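Vorard Dance School
Dabke, folk and social dance for all ages

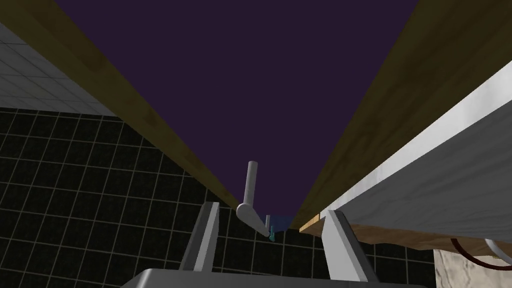 About us

Vorard is a dance school in Skevbridge. We teach dabke, Levantine folk dance and social dance to children, teenagers and adults. The school was started by Majdi Majali, who danced in a stage group for 16 years before he began to teach. His first class was in June, in a borrowed room above a bakery, and the music came from a small cassette player.

Today we have two studios on Mirkari Street. The big one has a sprung floor and is used for line dances, where everybody needs space to stamp and to turn. The small one is for beginners, private lessons and wedding couples. Last season 697 students were registered with us, and many of them come with a brother, a sister or a parent.

How we teach

In the first lessons we work only on the basic step and on holding hands correctly in the line. After this we add the jumps, the kneeling figures and the work of the leader. Students can stay in one level as long as they want. We do not make exams, but in June all groups dance in our summer evening, and families are welcome to join the last line.

You do not need experience or a partner. Please bring shoes with a flat, hard sole - sports shoes stick to the floor and this is not good for the knees.

Performances

Our stage group is called Nasrallah, after the family who gave us our first costumes. The group dances at weddings, school festivals and company parties. A usual show takes 16 minutes, and we can make it shorter or teach the guests a simple dabke at the end. For weddings outside Skevbridge please write to us early, as the summer dates are taken fast.

Visit us

You may watch any class one time for free before you register. The office is open in the afternoon, when classes are running. Our address is 1482 Mirkari Street, second floor - the entrance is from the yard, and there is an elevator.

Page updated 2024-09-25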